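Dust Removal from Table Lamp Shades in a Shared Workroom

Project report, Household Materials course
Hường Lại, Định Đàm, Vy Võ
Submitted 7/3/24

1. Purpose

The Pender workroom has table lamps on most of its desks. White shades show dust early, and the usual cleaning method is a quick pass with whatever cloth is closest. This project compared two methods of dry dusting and recorded how much dust each one left on the shade. Wet cleaning was left out of the study. Some shades are glued at the seam and water can loosen the glue.

2. Materials

The shades were smooth tapered cones, white, each on a thin metal stem. The cloths were taken from one pack and washed once before use. No spray or polish was applied. Dust was lifted from the shade after cleaning with strips of clear tape, and the strips were placed on black card under a hand lens. Specks were counted inside a marked square on each strip.

3. Method

Method A used a flat folded cloth, moved around the shade in level bands from the top down. Method B used a loose, bunched cloth, moved from the narrow end to the wide end in short strokes. In both methods the free hand stayed off the shade. The lamp was switched off and unplugged before each run, and the bulb was left in place.

Each shade was left alone for two weeks in September before its first run. Định Đàm did all the dusting so that hand pressure would vary as little as possible. Vy Võ counted the specks without knowing which method had been used.

4. Results

Total specks before cleaning came to 2,665 across all strips. After Method A the total was 362. After Method B it was 1,044. Most of the specks left by Method B were in a band near the wide rim, where the cloth tended to lift away from the surface at the end of a stroke.

Method B was faster on every shade. It also moved the lamp less - the folded cloth dragged on the surface and twice turned the shade on its fitting.

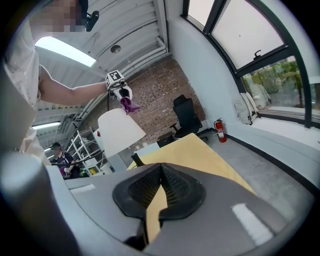 The rim needs separate treatment in either method. Dust collects on the upper edge and inside the first part of the opening, and neither stroke pattern reaches it. These areas were not sampled and the totals above do not include them.

5. Sources of error

Tape strips do not lift all dust, and pressure on the tape was not measured. Desks near the door may have collected more dust than the others. Cường Ông suggested rotating the lamps between desks, but this was not done in time.

6. Recommendation

Use the folded cloth for regular cleaning and hold the stem just below the shade to stop it from turning. Run a dry brush around the rim first. A repeat with fabric shades is planned with Tín Ngô, using the same tape method and the same marked square.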